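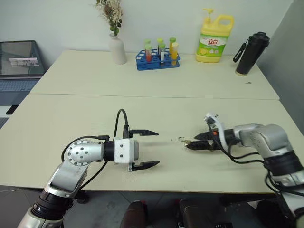

The small ring in the right gripper, with the left one open for it.

21 October 2020

I promised in June to write how the handing-over task is going, and then I wrote nothing. So I try to make it good now.

The task sounds very easy. One arm holds a small metal ring, the other arm takes it. A child can do this without looking. I do it by remote control, with one handle in each hand, and the robot records everything I do. Later a program called Plolline learns from the recordings. For the first version we need 200 good examples. A bad example is worse than no example, so I throw away many.

My first week was full of bad ones. When I move my own hands, I feel the ring between my fingers and I know when the other hand has it. With the handles I feel nothing. I have only my eyes, and the ring is so small that the gripper fingers hide most of it. I was opening the right gripper too early, again and again, and then I had to walk to the table and look for the ring on the floor. It rolls very well, by the way.

What helped me was to become slower in one place only. I bring the two grippers face to face with a short gap between them, and there I stop. I look at the height first, then at the angle. Only after this I move the left one forward, and I move only the left. Before, I moved both arms at the same time, because it looked more natural to me, and the two small mistakes became one big mistake.

A colleague from the Gedmont office told me that I should not stop for too long, or the robot will learn to stop also. He was right. We had a model from my early recordings which waited in front of the ring like a person who forgot why he came into the room. Now I count to one in my head and go — not more.

I also learned to keep the left gripper wide open until the end. In the beginning I closed it half way, to be "ready", and the tips were pushing the ring to the side.

Yesterday I made 8 good examples one after another, my best result until now. Then I was too happy and the next one fell.

The guide from Horkska says to take a break every hour. I take it more often. My wrists are fine but my eyes become tired, and with tired eyes I cannot judge the distance.

Next I want to try it with the left arm giving and the right arm taking. I am right-handed and I am a little afraid of it.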